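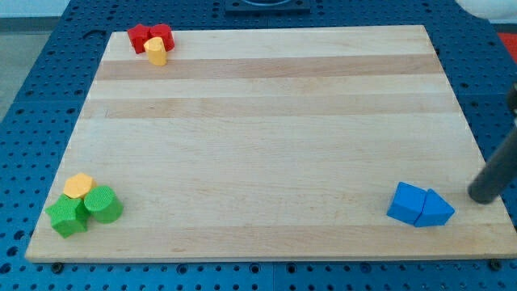 Didier Gautier thinks I should give up on Garnari before season two even starts. He wrote under my last post that a mystery which needs 15 episodes to tell you who the dead man is has no business asking for more of your evenings, and that Lustach only renewed it to keep people from canceling in the spring.

Home TV Movies Lists About

Posted in March by Jo
172 shares

Well, Didier, I read your comment twice and then went and watched the finale again, so thanks for that (it was one in the morning by the time I went to bed).

I get it, I do. The middle of season one drags. Episodes six through nine are basically the same argument in the ferry office, with different coats. The whole thing about the brother's boat goes nowhere, and I still can't tell you why the mayor kept going back to the hotel in Kavau if she knew the room had been searched. My sister quit at episode seven and I didn't have a good case for making her stay.

But that last one! It runs over 70 minutes and I didn't look at my phone once. The long dinner with all the Garnaris at one table, the old aunt passing the bread and saying the name out loud like it's the most normal thing in the world - I yelled. I had my money on the pharmacist since the second episode, so I was completely wrong, and I was happy about it.

So here's what I want from season two, in no real order.

More of Inspector Arruda at home. We got maybe two scenes of her in her own kitchen and they were better than any of the chases. She's funny when she isn't being stared at by suspects. Give her a neighbor to complain to, I don't care who.

Less ferry. I mean it. I know the setting's an island and people have to get there somehow, but I don't need to see every single crossing.

Keep the opening music. I've seen people say it's too long and they're wrong, I never skip it.

And please, no time jump. Lustach loves a time jump. They did it with the hospital show and I spent three episodes trying to work out who was married to who. Pick up the next morning with the dishes still in the sink and Arruda standing outside in yesterday's clothes.

The part that does worry me is the release plan. Season one came out weekly and that's a big reason I stuck with it, because the guessing between episodes was half the fun. Now the word is that they'll put the whole season up at once. I'll watch it too fast, I know I will, and then there'll be no one to argue with for a month because everybody's on a different episode and scared of spoilers.

I'm rewatching from the start next week, two a night, ferry office and all. Didier, you're welcome to join in from episode ten.

31 comments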